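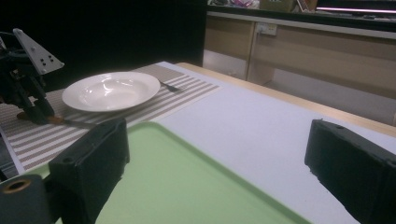 Re: [pratiques-contemplatives] Chanter sans comprendre ?

Par Mariann Győri, juillet, 21 h 40

Chère Anikó, chères toutes, chers tous,

Quel plaisir de lire ton message ! Je l'ai relu deux fois dans le train et j'ai failli rater la correspondance de Rimano. Je me permets de le remettre plus bas pour celles et ceux qui viennent de rejoindre la liste, et je réponds dans le désordre.

Sur le fond, oui, mille fois oui, je crois qu'on peut chanter un texte sans le comprendre et que cela vaut la peine. J'ai commencé le chant des psaumes à quarante-six ans, en latin, avec un niveau de latin qui aurait fait pleurer mon ancienne professeure. Pendant tout un hiver j'ai chanté le psaume 118 (119 dans la numérotation hébraïque, celui qui n'en finit pas) sans savoir où je me trouvais dans la phrase. Eh bien j'attendais le soir avec impatience ! Les voyelles, la pause au milieu du verset, les voix d'en face qui reprennent... Quand j'ai enfin ouvert une traduction, j'ai eu l'impression de rencontrer quelqu'un dont je connaissais déjà la démarche.

Essam Filali m'a raconté quelque chose de voisin à propos de la récitation du Coran. Enfant, il apprenait par cœur dans un arabe qui n'était pas du tout celui de la maison. Son maître ne traduisait presque rien et corrigeait la durée des voyelles, le souffle, l'endroit où l'on s'arrête. Le sens est venu des années après, par morceaux, souvent à des moments où il n'y pensait pas (en faisant la queue à la préfecture, m'a-t-il dit). Je ne veux pas mettre nos deux histoires dans le même sac, il y tient et moi aussi : pour lui la langue elle-même a un statut que le latin n'a jamais eu pour moi. Mais j'aimerais beaucoup qu'il en parle ici avec ses propres mots. Essam, si tu nous lis !

Là où je te suis moins, Anikó, c'est quand tu écris que la traduction « casse » le chant. Cela dépend tellement de la traduction ! Pendant la retraite de Clelel, nous avons essayé la même antienne en latin, puis en français, puis en hongrois (tu aurais aimé). La version française boitait, je te l'accorde, avec toutes ces finales muettes qu'on ne sait jamais où poser. Le hongrois, lui, tombait merveilleusement bien, l'accent sur la première syllabe donnait à chaque verset une sorte d'élan. Plusieurs participants qui n'en parlaient pas un mot ont demandé à recommencer. Ce qui nous ramène à ta question de départ, je m'en rends compte en l'écrivant.

Detlef Lammers me soutient depuis des années que tout cela est de l'esthétique et que la prière commence quand on sait ce qu'on dit. C'est une position sérieuse, très protestante (il le revendique), et je ne la balaie pas. Je lui réponds que je ne suis pas certaine de savoir ce que je dis même quand je prie en hongrois, ma langue maternelle. « Que ton règne vienne », je comprends les mots, bien sûr. Pour le reste... Nous en sommes là, et nous continuons à en discuter avec beaucoup de bonheur.

Pour les questions pratiques : le petit livret de Clelel existe toujours. Nous en avions tiré 400, il en reste un carton chez moi. Les partitions sont en notation carrée avec une transcription moderne en regard, et la traduction est reléguée à la fin, exprès, pour qu'on puisse choisir de ne pas la lire tout de suite. Il y a une coquille page 12, au troisième verset, où il faut un si bémol. Envoyez-moi votre adresse en privé et je vous en poste un.

Et lisez Cassien sur la répétition d'un seul verset, dixième conférence ! Il s'agit d'un verset que le moine comprend parfaitement, donc c'est plutôt un argument pour Detlef, mais c'est trop beau pour que je le garde pour moi.

Je vous embrasse,
Mariann

P.-S. pour Anastasia Bakalis : oui, je veux bien l'enregistrement des vêpres en grec, même avec la toux au début.

Anikó Szénási a écrit :

> Bonsoir à la liste,
>
> Une question qui me trotte dans la tête depuis notre
> rencontre à Grorkurow. Nous étions une petite assemblée
> à chanter en slavon, et à la pause j'ai compris que
> presque personne autour de moi ne connaissait le sens
> du texte. Moi non plus, d'ailleurs. Pourtant il s'était
> passé quelque chose, un vrai silence ensuite.
>
> L'après-midi on a distribué une traduction et nous
> avons repris le même chant. Pour moi, c'était fini :
> je lisais, je réfléchissais, je n'étais pas d'accord
> avec un adjectif. La traduction casse le chant, voilà
> ce que je me suis dit dans la voiture.
>
> Est-ce de la paresse ? Est-ce que je cherche juste un
> bain sonore ? Comment faites-vous, dans vos traditions ?
> Et le livret de Clelel, peut-on encore se le procurer ?
>
> Amitiés,
> Anikó

Contact : écrire aux modérateurs de la liste | © Liste pratiques-contemplatives, les auteurs restent propriétaires de leurs messages | Haut de page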